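Feltotgate opens orders for Gosling, a bench kit that takes old desktops apart

October 23, 2020

Hi all, Dorothy Rudd here from Feltotgate. I usually hand these announcements to someone who writes more neatly than I do, but I've been living with this product since March and I wanted to do this one myself, so you're getting my version (sorry to the editors who like things short).

We're opening orders for Gosling, our bench kit for stripping used desktop computers. It's made for repair shops, school boards and small recyclers, the kind of places where somebody has a stack of retired office towers along the back wall and a screwdriver they've come to hate. I ran a shop like that before I came here. I know the stack.

Gosling comes as two robot arms, grippers, cameras, a slotted aluminum table and a set of printed parts trays, plus our Ultum software, where the jobs get set up and saved. You put the tower on its side, take the side panel off yourself, and choose the job. We've kept the job list short on purpose. Memory, processor, drives and data cables are what our early customers kept asking for, so those are what we've put our time into. Power supplies are still a hand job for now, and so is anything with a glued-in part.

The drive bays were the hard bit! Every maker has its own idea of what a latch should be, and the cables always seem to run exactly where a finger wants to go. We went through a lot of gripper designs before settling on the slim linked fingers we're shipping, and I'm very fond of them, even if my colleagues think they look like something out of a bike shop.

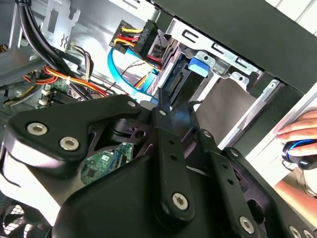
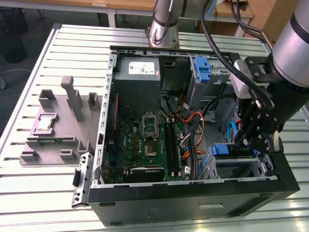 Do I need to know how to program to use Gosling?
You don't need any coding. Jobs are set up in Ultum by guiding the arm through the steps by hand and saving them, and most people on our trial got their first one saved in an afternoon. If you do like to write your own scripts, there's a way in for that too, and the manual has a chapter on it.

Our trial partner was Holtonier, a refurbisher that takes in office machines from all over the province. They put 774 towers across the bench over the summer, and 601 of those went through the full drive job without a person having to step in. I'd love to tell you the rest were down to weird cases, and a fair number were, but some of them were us. Cables that had been zip-tied to the cage gave us grief right up to the last software update, and they still slow things down. If your towers come from a place that was keen on zip ties, snip them first.

Holtonier also changed our minds about the trays. We'd been sending out one big tray for everything, and their people wanted smaller ones they could swap between models. So the trays are now printed to order, and you get five with the kit. Tell us which towers you see most and we'll match the slots to the parts. If you have your own printer, the files are included and you're welcome to fiddle with them.

A few practical things. The kit needs a solid floor, a regular wall outlet and enough room to walk around the table. It's meant to be used with a person nearby, and the stop button is on a long cord so you can keep it beside you while you work on something else. Training is a day at your place or ours, included in the price, and I do quite a few of them myself (I bring muffins). Old towers only at this stage, please. We've had requests for laptops and all-in-ones and we're looking at them, but I won't promise a date.

Gosling can be leased at $2147 a month, with Ultum updates and gripper repairs covered for as long as the lease runs. You can also buy it outright, and we'll quote on that once we know which jobs and trays you're after. Orders are open now through the Feltotgate sales desk, and shops that want to see it running first can book a visit to our workshop. Bring one of your own towers along, the uglier the better, and ask for Dorothy.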